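Brellanier Homeowners Association
Minutes of the July Meeting of the Board

The meeting was called to order at 7:04 p.m. by the chair, Edvin Haugen. A quorum was present. The minutes of the previous meeting were approved as circulated.

1. Parking on Oltell Lane
The board reviewed the proposal to assign 34 spaces on the north side of Oltell Lane to residents holding a permit. Guest parking would move to the lot behind the pool. Letters had been mailed to all 198 households.

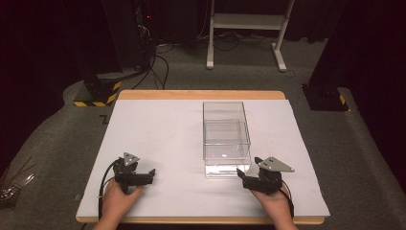
Nechyporuk asked whether permits would be tied to a vehicle or to a household, and objected to any plan that left renters without one. The chair replied that the draft rules say household. The wording will be made clearer before a vote. Item held over.

2. Storm drain at the east gate
Water has stood at the gate after each heavy rain this spring. Two bids were received. The bid from Otent includes a new grate and was the lower of the two.

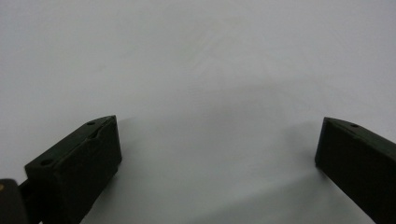 One resident said from the floor that the drain had been cleared twice already and that the slope of the road was at fault. The board agreed to ask Otent for a written opinion on the slope before signing.

3. Pool hours
Evening hours will be extended until 9 p.m. through the end of August.
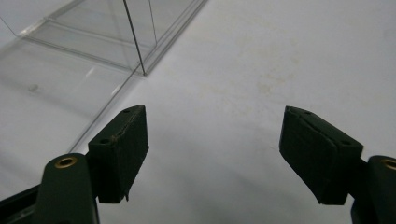 The gate code will change on the same date as the new hours, and residents will receive it by mail. Motion carried, 4 in favor, 2 opposed.

The meeting was adjourned at 8:40 p.m.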